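Gripper notebook, soft goods, July
pads: blue textured vs the plain rubber ones Issa cut last month

2:40 pm. Set up on the bed, plush blanket on, black trousers as test item. Huia on left hand, me on right. Wiston logger running, Zirnura build on both units. Wanted the worst case: dark matte cloth on a busy fuzzy print. Got it.

Target 200 grasps per pad type. Only 57 in so far. Slow because every miss means refolding.

Things noticed:
- finegrid pads hold cloth well at low squeeze. Rubber ones skate on anything smooth.
- approach from the fold side much better than waistband side. Belt loops snag.
- if fingers go too low they pick up blanket pile along with the cloth. Counted 7 of those, all with the fingers nearly flat to the bed. Tilt up more.
- linkage a bit stiff on the right unit, Shu-fen says pins need a drop of oil. Not done yet.
- width reading jumps when fully closed on thick layers. Funmilayo thinks encoder, I think Bumesik firmware. To be settled. 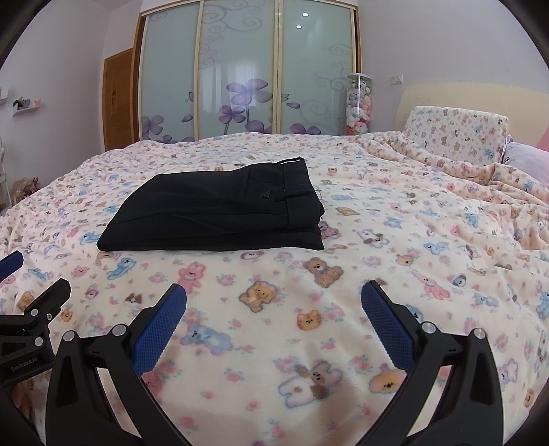 fingers open over the blanket in one, cloth pinched up between them in the other

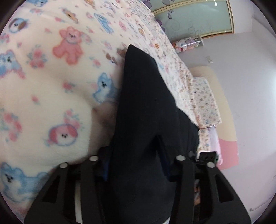 Q from Inès: do we log a grasp that gets only the top layer as a fail?
Log it as partial, with its own code. The policy people want those kept apart from clean misses, and we can always merge the two later but can't split them.

4:15. Swapped to rubber pads, left unit first. Screw on the outer link stripped a little, found a spare in the Farah box. Ran 7 warm up grasps, not counted in the total.

First impression: rubber needs a harder squeeze for the same lift and leaves a crease. Also teh tips are too square, they push the fold away instead of sliding under it. Might round them with the file before the next go.

Exposure on the wrist cam: auto goes too bright on black cloth, blanket blows out. Lock it before starting. Huia has the settings.

Still to do
- oil right unit
- finish grid pad set, then the rubber
- same again with a light coloured item, tshirt or towel
- ask Issa for a softer rubber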